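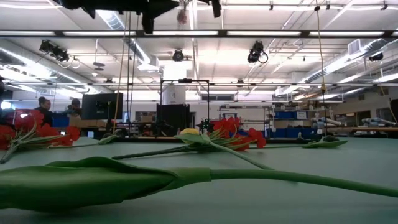 30 April 2021

Green matching for Kirkura, cont.

Started with the lamps since that was the thing left hanging. Old tubes over the mixing bench are out, new ones in, all marked 4000 K on the box. Much better. The olive that looked brown all last week now looks olive. Did not repaint anything under the old light, thank goodness, only the two test leaves, and those were headed for the bin anyway.

Nadine Boutros came by with the swatch card from Trotwood. Their house lights run a lot warmer than our bench, so anything that looks right here goes yellow there. She wants the hedge cooler than feels natural. I mixed one straight match and one with extra blue and we held both up in the stairwell, where there's still a warm bulb. Blue one wins easily. On the bench it looks like toothpaste. Going with it.

Mix as it stands (by weight, small cup):
base green, Brodier, the matte one, 200 g
blue — a bit at a time, stopped when the wet smear went past the card
black — none. Tried a touch, went dead straight away
binder as usual

Didn't weigh the blue. Stupid. Will have to redo it with the scale on so we can make a second batch. There's a smear of it on the inside cover of this book with a pencil circle around it, match to that once dry. Don't match wet, it dries darker.

Dry time is slow. Shop is humid, door was open for the delivery half the morning. First coat still tacky when I put the second one on and it dragged. Leaves from that lot have a ridge down one side. From the seats you won't see it, from the front row maybe. Put them at the back of the hedge, low.

Adhesion: the paint sits fine on the fabric leaves and comes right off the plastic ones with a thumbnail. Did them three ways.
— straight on, no prep: peels in a sheet
— wiped with alcohol first: better, still lifts at the edges when bent
— scuffed with the gray pad then wiped: holds. Bent it double, fine. Left a crease mark but no flake

So scuff and wipe for everything plastic. That is going to take forever. Asked if we could buy fabric only for the rest and Nadine is going to check with Najafi, but she thinks the long grassy ones only come in plastic from them. If so then scuff just the outer leaves and leave the inside of the clump as it is, the factory green in there reads as shadow.

Note on the factory greens. Every lot is different. Opened two bags with the same code on the label and one is plainly yellower. Not going to fight it, a real hedge isn't one color either. Mix the bags before anything gets wired in, so we don't end up with a yellow patch stage left like last time.

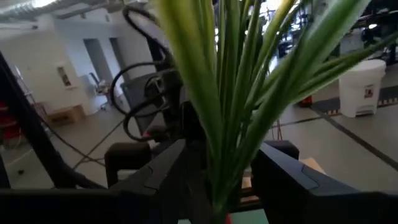
Long narrow leaves. Pale yellow-green through to deeper green.

Reds. Director's note from the read-through says "less Christmas". So red flowers don't go anywhere near the dark leaves, that's what does it. Tried toning them down with a thin brown wash. On the petals it pools in the ruffles and looks dirty in a good way, like something that has been rained on. On flat petals it just looks dirty. Wash on ruffled only. Flat reds can go in the vase for the second act or back in the drawer.

Yellows leave alone. They go nearly white under the warm lights whatever you do to them.

Wiring. Green tape is running out, and the new roll is the stretchy kind which doesn't stick until you pull it. Took me a while to get that. Pull hard, wrap on the diagonal, pinch at the end. If you wrap it slack it unravels overnight and you get a pile of stems on the floor in the morning. Ask me how I know. Tape over paint only once the paint is properly hard, otherwise it takes the color with it when you have to undo one.

Hot glue let go on the shiny stems again. Tape plus wire, no glue. Would like this to be the last time I write that down in this book.

Flame treatment. Has to be done before paint on the fabric, after on the plastic, going by the tin. Did a fabric leaf in the wrong order just to see and got white bloom all over it, like salt. Wiped off with a damp rag but came back. So the order matters. Sprayed fabric leaves are on the line by the back wall with clothespins, leave them till tomorrow and DON'T stack them, they stick to each other. Sample for the burn test goes in the metal tray and we need somebody from Trotwood to sign the sheet, they won't take ours.

Frame for the hedge: chicken wire over batten, in 5 sections so it fits through their dock door. I'd made the sections a hair too tall to stand up in the van. Have to lie flat, which means no leaves on the back face until we're in the building. Pack the spare tape and the side cutters in the same box for once.

Cleaning up: the blue mix stains the sink. Wipe brushes on newspaper first, then the bucket, then the sink. Somebody left the good fan brush standing in water and the bristles are bent over. I've hung it up by the handle with a bit of tape around the tip, might recover.

To do
— weigh the blue, write it HERE:
— second batch of mix, same cup
— call Najafi re fabric version of long leaves (Nadine)
— gray pads, we have half a one left
— green tape, the old non-stretchy type if they still make it
— burn test tray, sign-off sheet
— look at the painted leaves again in the stairwell once they've had a nigth to dry
— measure van again, properly, wheel arches included

Lids on the Brodier tins. Found one open with a skin on it, strained it through a stocking and it's usable for the back of the hedge. I wrote BACK ONLY on the lid.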